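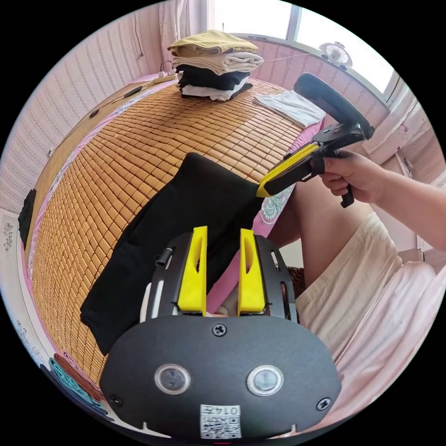 Household Textiles, Unit 13: Bedding and Folding
Trevstead evening course, handout

The claim that a tile mat keeps a sleeper cool all night deserves some doubt. The tiles feel cool at first touch. Past that, the Drekura leaflet offers no test worth the name.
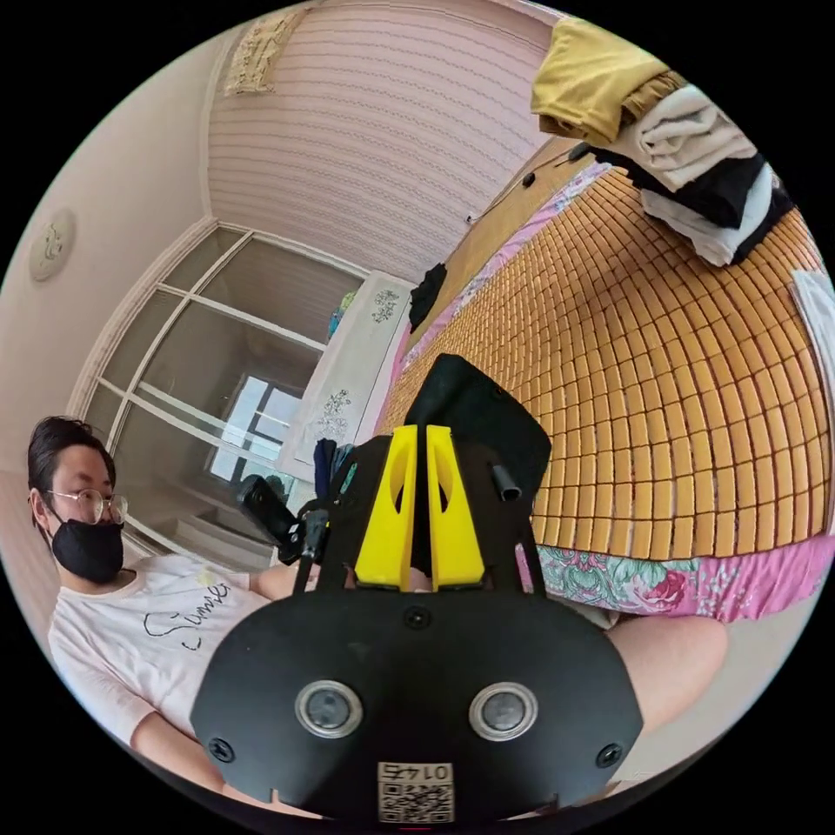 Surfaces for folding

A bed is a poor table. It gives under the hand, and a mat on top only partly fixes that. Try one dark garment on the mat and one on a bare sheet, then compare the creases. I expect little difference.

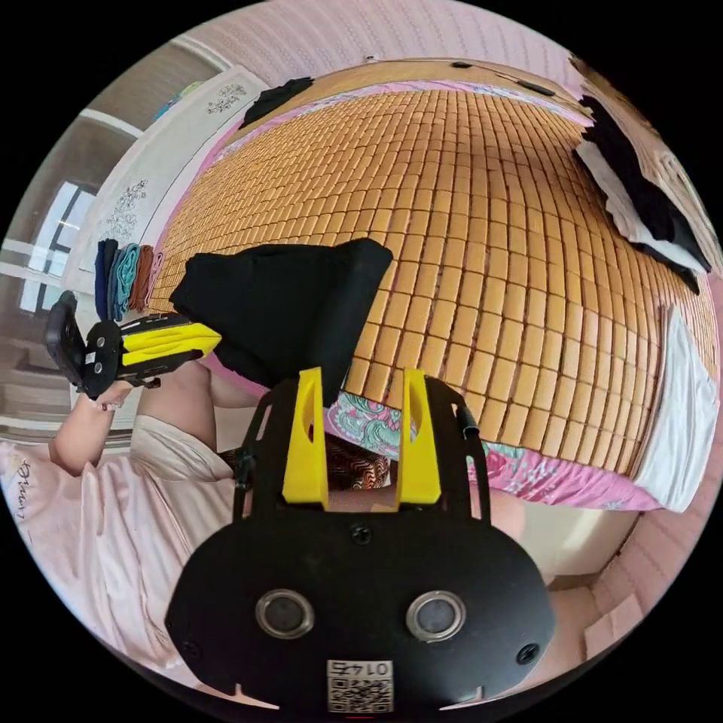
Black garment on a tile mat, floral sheet beneath.

Bring your results in January, even dull ones.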